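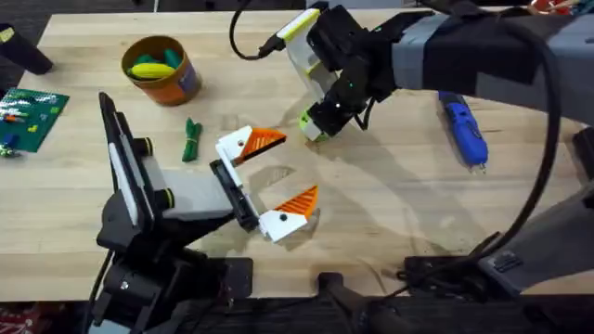

Bench rules for two-arm cells, what do you lot do?

clulthorpe_kev
We're rewriting ours at Nekbridge and I'd like to steal some ideas. Mine so far: speed capped at 80 mm/s with anyone inside the tape, cables checked every Wednesday, hand tools off the bench before power on. Too fussy?

solderpot26
Not fussy enough on cables! A loop hanging near an elbow joint will catch sooner or later. I clip ours every hand's width.
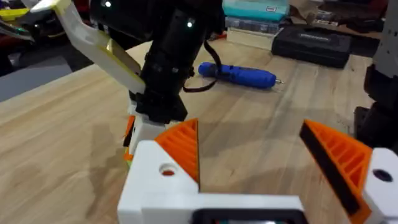 And I'd drop the hand tools bit. If the job is picking up a screwdriver, the screwdriver has to be there, so just list what's allowed out.

limisov_fan
Disagree, sorry. Lists get ignored. We went with "bit fitted means it's a hazard" and left it at that.

clulthorpe_kev
Hmm, a list per job might work, I'll try it. Anyone swap finger pads on a schedule?

solderpot26
Every 2,000 grips or so, sooner if the ribs look rounded.

limisov_fan
Ours were shot at 606, depends what you're grabbing. Check them by eye before each run.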